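Kapitel 7
Regeln am Gewebe: Sorgfalt, Normen und gute Praxis beim robotischen Nähen

Wer zum ersten Mal an einer Konsole sitzt, möchte nähen, und zwar sofort. Das verstehen wir gut, uns ging es damals nicht anders. Trotzdem bitten wir Sie, liebe Leserinnen und Leser, noch ein paar Seiten bei uns zu bleiben, denn in diesem Kapitel geht es um die Vereinbarungen, unter denen ein Instrument überhaupt an eine Wunde geführt werden darf – und darum, warum manche davon so umständlich klingen.

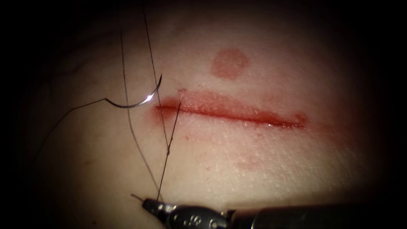
Eine Arbeitsanweisung für die Naht beginnt immer mit der Frage, wer zu welchem Zeitpunkt wofür zuständig ist. In der Hausregel von Praltow, die wir in diesem Buch durchgehend verwenden, gilt eine Nadel als »geführt«, solange Backen sie halten, und sonst als »abgelegt«. Die gebogene Nadel links neben dem Schnitt ist also abgelegt, auch wenn ihre Spitze nach oben ragt und der Faden noch an ihr hängt. Für diesen Zustand verlangt die Regel, dass die Nadel im Sichtfeld bleibt und kein Instrument über sie hinweg bewegt wird. Das liest sich selbstverständlich, und doch werden Sie beim Üben merken, wie leicht man es vergisst, sobald der Faden die ganze Aufmerksamkeit fordert.

Etwas schwieriger wird es, wenn zwei Instrumente dicht beieinander arbeiten. Die Regel spricht hier vom gemeinsamen Arbeitsraum und legt fest, dass immer nur eines der beiden führt, während das andere hält oder wartet. Die Rollen dürfen wechseln, aber der Wechsel wird angesagt.
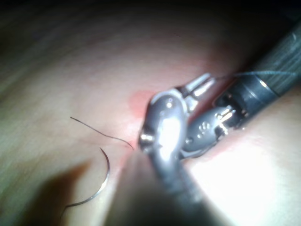 Clokley Deschamps
Fachautor für Robotik und Normung, Bearbeiter dieses Kapitels

Ich habe den Abschnitt über den gemeinsamen Arbeitsraum für diese Auflage neu geschrieben und dabei 312 Übungsprotokolle aus dem Kurs Potenico gelesen, manche davon (ich gebe es gern zu) mehr als einmal. Am häufigsten fehlte darin die Ansage beim Rollenwechsel. Die Technik kann vieles überwachen, Wege und Kräfte zum Beispiel, doch die Absicht der Person an der Konsole muss ausgesprochen werden, damit das Team am Tisch sie kennt.

Für den Durchstich selbst unterscheiden wir in diesem Kapitel 3 Ebenen von Vorgaben: die Norm, die Herstellerangabe und die Hausregel. Widersprechen sie sich, wird nicht an der Konsole diskutiert, sondern vorher geklärt und schriftlich festgehalten.
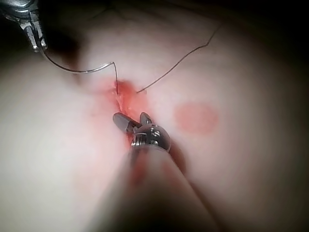
Schriftlich heißt dabei: mit Fassung, Geltungsbereich und einer Stelle, an die man sich mit Fragen wenden kann. Eine lose Notiz am Gerät genügt nicht, so gut sie gemeint sein mag. In Abschnitt 7.1 sehen wir uns den Aufbau einer solchen Anweisung an, in 7.2 folgen die Begriffe rund um Nadel und Faden, und in 7.3 üben Sie, eine zu lange Hausregel zu kürzen – bitte mit Bleistift, denn beim ersten Versuch streicht man meistens zu viel.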